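Éloge du bac en tôle

Il faut bien que quelqu'un prenne la défense du bac. Pas du bac à fleurs, ni du bac à légumes, qui ont leurs magazines, mais du grand bac gris en tôle, celui où l'on jette les choses en attendant de savoir quoi en faire. Je m'y colle, un mardi, avec la conviction tranquille de n'intéresser que trois lecteurs et un ferrailleur.

La maison idéale, telle qu'on nous la vend, ne contient plus de bacs. Elle contient des « solutions ». Feuilletez le catalogue Zultetti, que je reçois sans l'avoir demandé : 262 pages de paniers tressés, de casiers à étiquette, de boîtes gigognes en feutre pour ranger d'autres boîtes en feutre. Chaque chaussette y dispose d'une alvéole. J'ai commandé l'an dernier l'organisateur de tiroir, modèle Wirnia, livré à plat, et j'ai passé une soirée entière à plier des cloisons en carton qui se dépliaient dès que je tournais le dos. Il me sert maintenant à caler la porte du cellier, où il donne toute satisfaction.

Je n'ai rien contre le rangement. J'ai quelque chose contre l'idée qu'il faudrait décider de la place d'un objet au moment précis où on le tient à la main, fatigué, avec le téléphone qui sonne. Le bac, lui, accorde un sursis. On y dépose la chaussette orpheline, le gant, la rallonge, et l'on tranchera dimanche, ou jamais. C'est un meuble qui croit à la procrastination et qui a les épaules pour la porter.

On m'objectera que c'est laid. Certes. Ma belle-sœur, qui a du goût et n'en fait pas mystère, appelle le mien « la benne ». Il vient de la liquidation d'un atelier du côté de Hostden, je l'ai payé moins cher qu'un plateau à courrier, et il a fallu être deux pour le monter dans la buanderie en rayant au passage la rampe, deux marches et une amitié. Il pèse un âne mort. Il résonne comme un gong quand on y lâche une pince à linge. Mais je ne l'ai jamais vu se déplier.

Reste la question de la cloison, sur laquelle les amateurs se déchirent – nous sommes peu nombreux, cela fait donc de toutes petites déchirures. Les puristes veulent un bac d'un seul tenant. Je tiens pour la séparation unique, et de préférence mal placée : un grand côté pour le tout-venant, un petit pour ce qu'on espère retrouver. Deux compartiments égaux obligent à réfléchir. Deux compartiments franchement inégaux disent la vérité sur nos possessions, dont l'essentiel est du tout-venant.
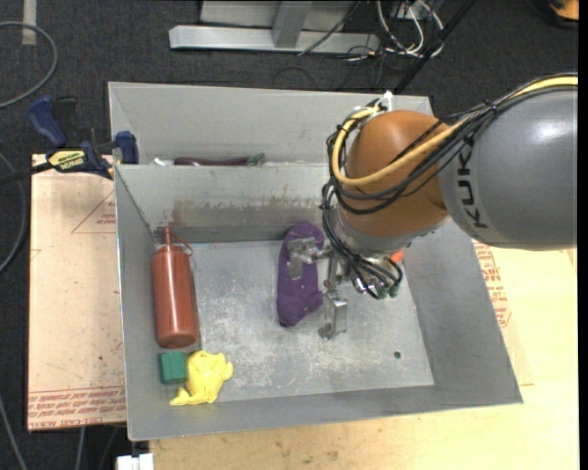
Dernière modification de cette page : décembre

Regardez le fond, côté grand compartiment. Des éraflures blanchâtres, des griffures, un semis de petits points : un panier en feutre aurait rendu l'âme depuis longtemps, ou du moins aurait pris cet air offensé des belles matières qu'on utilise. La tôle encaisse et se tait. Même la traînée brunâtre de la cloison ne me dérange pas. J'y vois une patine, mot qu'on réserve d'ordinaire aux commodes et aux vieux messieurs.

Notez aussi le petit trou rond dans le fond. J'ignore à quoi il sert. Chez moi, il y en a un semblable, et il a déjà avalé une vis, un bouton de manchette et une pièce de monnaie, que je récupère dessous avec un aimant quand l'aimant veut bien.

Quant à la chose violette, allongée, d'allure molle, quelque part entre la chaussette et le chausson, elle plaide ma cause mieux que moi. Dans quelle alvéole la mettriez-vous ? Le catalogue sépare sévèrement les chaussettes des chaussons, à des pages différentes et à des prix différents. Le bac ne pose pas la question.

Un ami m'a vanté le coffre à linge Furukawa, couvercle amorti, roulettes silencieuses, roughement le prix d'un week-end à la mer – enfin, à peu près 700 euros, j'ai vérifié, et la mer serait moins chère hors saison. Je suis allé le voir en magasin. Il est superbe. Le vendeur m'a demandé de ne rien poser dessus.

Je suis rentré, j'ai ôté mes gants et je les ai jetés dans la tôle. Côté grand compartiment, évidemment. Le gong a réveillé le chat.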